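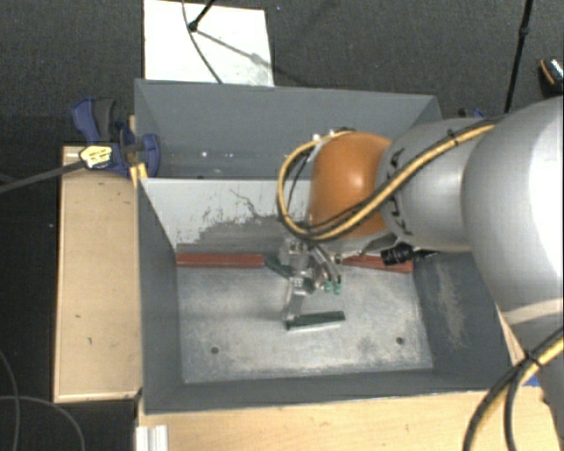 The man who used to check the numbers for Flarnen's property tax deals worked in the county assessor's office until he retired in June. He agreed to talk on the condition that his name be left out, partly because he still lives in the county and partly because his pension board includes people who voted for the deals. We met at his kitchen table, where he had two accordion folders of public records waiting.

His main subject was the agreement between Flarnen and Helluleck, the company that owns the hotel and conference center on the Sleiman Road site. Under that agreement, Helluleck pays no city property tax on the building for nine years. The land is still taxed, at the value it had when it was a closed lumberyard.

"People hear 'abatement' and they think it's a discount," he said. "This one is 100 percent. The building is worth more than anything else on that side of town and for tax purposes it isn't there."

He said the deal was legal and that he never saw anything in it he would call corrupt. His complaint is with the way it was approved and the way it has been watched since.

The state law that allows this kind of agreement requires the city to find that the project would not happen without the tax break. Lawyers call it the "but for" test. In Flarnen, he said, the finding was one paragraph long and had been copied from the application.

"I had the application in one hand and the resolution in the other. Same paragraph, same missing comma. The city is supposed to look at the company's books, look at the financing, talk to a lender. I asked who did that. I was told the applicant had represented that the project would not proceed without assistance. Well, of course it represented that. There's a box for it on the form."

The council did have a study. It was prepared by Wirnomness, a consulting firm that does economic impact reports for cities and developers. The study predicted new jobs, more overnight visitors and a rise in sales tax receipts from restaurants and shops near the site. Helluleck paid for it. The city reimbursed half the cost after the vote.

I asked whether the study was wrong.

"I don't know if it was wrong, and that's what bothers me," he said. "It had a multiplier in it. You put in a dollar of hotel spending and you get so much back in other spending. Fine, everybody uses multipliers. But it counted every guest as a new guest. We already had motels out by the interchange. If somebody stayed there last year and stays at the conference center this year, the town didn't gain a visitor. The motel lost one. And the motel pays full tax."

He came back to the motels several times. Their owners were not asked to testify, and as far as he could tell from the minutes, none of them did. One later appealed its assessment on the grounds that its income had fallen. The appeal was granted in part. He handled the file.

"So we gave up the tax on the new place, and then we lowered the tax on the old place, and the new place is a good part of why. You won't find those in the same report. They're in different folders, in different offices."

The schools are the part of the story that he thinks most residents do not know. In Flarnen, as in much of the state, the largest share of a property tax bill goes to the school district. The district did not have a vote on the Helluleck agreement. It received a notice by mail and had a comment period, and the comment period ran during summer break.

Did the district lose money? He said the answer depends on who is asked. The city's position is that the district lost nothing, as the hotel would not have been built and there would have been no tax to collect. The district's business office has taken the view that something would have been built on the land sooner or later. He said both sides are guessing, and that the law put the burden of doing the homework on the city.

"If the 'but for' finding is real, then the city is right and the schools aren't out anything," he said. "If it's a paragraph somebody pasted in, then you don't know. You just don't know, and you've signed for nine years."

I asked what happens if the company does not keep its side of the bargain. The agreement has job targets in it, and it has what is known as a clawback, a clause that lets the city recover some of the lost tax if the targets are missed. He pulled the agreement out of the first folder and turned to a page he had marked.

The clause says the city "may" seek repayment. It does not say the city shall. It also says that employment will be reported by the company each year on a form supplied by the company, and that jobs held by contractors on the site count toward the total.

"So the cleaning crew that comes in from an outside firm, those are counted. The people who set up for a wedding and go home, I believe those are counted too, if you read it the way the company reads it. I'm not saying those aren't jobs. My sister cleaned offices her whole life, it's a job. But when the council talked about it at the meeting, they talked about full-time jobs with benefits. Go listen to the recording."

I did listen to the recording. Full-time work is mentioned more than once, by members of the council and by a representative of the company. The words "full-time" do not appear in the job section of the agreement.

Helluleck did not respond to written questions about its job reports. A city spokesperson said by email that the company "remains in compliance with all terms of the agreement" and that the annual reports are available for inspection at the clerk's office during business hours. Wirnomness said it does not discuss work done for clients.

The reports are available. When I asked for them at the counter, the clerk's staff were helpful and had them out in a few minutes. Each is a single page, signed by the company. None has any attachment, and there is no sign on the copies that anyone at the city checked the figures against payroll records.

The former assessor's employee said that is normal. Abatements in the county go back to 2000, when the first one was given to a furniture warehouse, and he said he could not recall a single case of a city asking for payroll records. There is no position in any of the city governments whose job it is to do so. The county can value property but has no authority to enforce a city's contract.

"Everybody does their one piece," he said. "I did mine. I put the code on the parcel that says don't bill it. I probably could have made more noise. I wrote a memo and I was told thank you for the memo."

He is not against all tax breaks. He said the furniture warehouse deal was a fair one in his opinion -- short, partial, and for a building that had a hole in its roof -- and that a town with a dying main road has to try something. He voted for one of the council members who approved Helluleck and says he would probably do it again, on account of the water lines.

What he would change is mostly paperwork. He would have the applicant's finances reviewed by someone the applicant does not pay. He would give the school district a vote on its own share. He would have the city mail the amount of abated tax to every household with the annual bill, so that a homeowner could see it on the same sheet of paper as what he or she owes.

"You get your bill and it has a line for the library and a line for the fire district," he said. "Put a line on there for the hotel. If people look at that and say it's worth it, then fine. I'd be satisfied with that."

I asked whether he had ever been inside the conference center. He had, for a retirement dinner -- not his own. He said the food was good and the parking was better than downtown.

The council will hear a request on 26th August to extend the agreement to a second building on the same site. The application was filed with an updated study from Wirnomness. The public comment portion comes at the end of the agenda, after the vote on the consent items. He told me to check whether the extension had been listed as one of the consent items, and when I called the clerk's office, it had been.

He plans to go anyway. He has asked for a copy of the new application and is waiting for it to be mailed to him.

Related items

Council agenda: what goes on the consent list and why
School district asks for a say in tax agreements
How to read your property tax bill
Motel owners win partial assessment appeal
Water line work on Sleiman Road enters next phase
Public records: what the clerk's office can charge you for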